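Section 4. Recording a Demonstration by Remote Control

This section covers the recording of table-clearing demonstrations in the Jurkier simulated room with the two-arm robot. It applies to operators who have completed Section 3, Seating and Controller Fit. Demonstrations made by hand-guiding the physical arms are covered in Section 5.

4.1 Before You Begin

1. Sign in to the Elteck operator console and select the Jurkier workspace.

2. Open the task list and choose a task with the status Open. Each task carries a written instruction. Read the full instruction before you load the room.

3. Put on the headset and take one hand controller in each hand. The left controller drives the left arm, and the right controller drives the right arm. The assignment cannot be changed during a recording.

4. Select Load Room. The objects are placed automatically, and their positions differ from one load to the next.

Note: The operator's view is taken from the head of the robot and follows the headset. If the room appears tilted when your head is level, select Reset View before continuing.

CAUTION: Clear the floor around your chair before putting on the headset. The simulated table gives no resistance, and an operator who leans on it may fall.

4.2 Taking Control of the Arms

1. Hold both controllers in front of your chest with the elbows bent.

2. Press and hold both side buttons until the console shows Linked. The arms will then follow your hands.

3. Raise both grippers clear of the tabletop. Bring them to the left and right of the table at a similar height. This is the ready position, and every recording starts from it.

4. Open and close each gripper once to confirm that the triggers respond.

Note: If an arm moves in jumps or lags behind your hand, release the side buttons, wait for the console to show Unlinked, and link again. Do not record with a lagging arm.

4.3 Recording the Task

1. From the ready position, press Record. Hold still until the tone ends.

2. Move only the arm that the task calls for. Keep the other arm raised and to the side of the table, where it will not block the view.

3. Approach the object from above. Slow down before the fingers reach the level of the tabletop. Small, flat items such as utensils need a lower approach than cups or bottles – take particular care that the fingertips do not pass into the table surface.

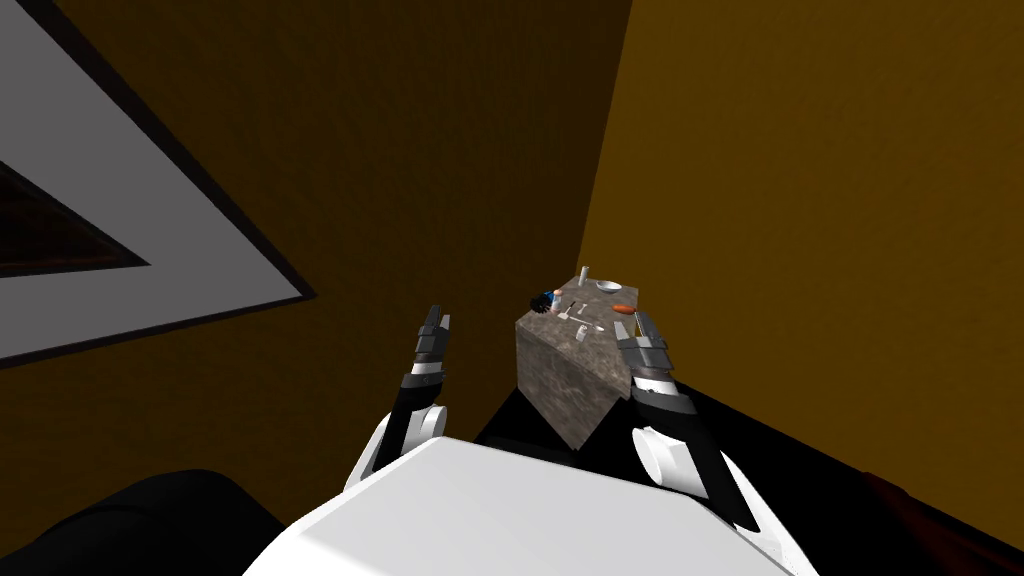
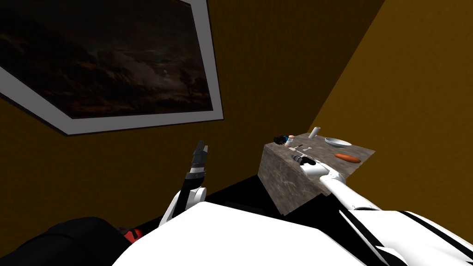

Figure 4-1. Both arms at the table (first view); right gripper low over the tabletop, left arm raised (second view).

4. Close the trigger smoothly. Pause briefly once the fingers have closed, then lift straight up.

5. Carry the object to the place named in the instruction and lower it until it rests on the surface. Open the gripper fully before withdrawing.

6. Return both arms to the ready position and press Stop.

CAUTION: Do not push an object into place with the back of the gripper unless the instruction permits it. Demonstrations that contain pushing are returned by the reviewer.

4.4 Dropped or Displaced Objects

If an object is dropped on the table and remains within reach, pick it up again and complete the task. Mark the recording Recovered. These recordings are kept in a separate group and are of value in training.

If an object falls to the floor, press Stop and mark the recording Failed. Do not delete it. Load the room again and begin a new recording.

4.5 Saving and Review

1. Play the recording once from start to finish.

2. Confirm that it begins and ends in the ready position.

3. Select Submit. Recordings are sent to the Idahosa review queue and receive a status of Accepted or Returned.

The Hasudside task set requires 70 accepted demonstrations for each instruction. When that number is reached, the task closes automatically and no longer appears in the task list.

Error 483 during submission means that the console has lost its connection to the queue. The recording is held on the console, and Submit may be selected again when the connection is restored.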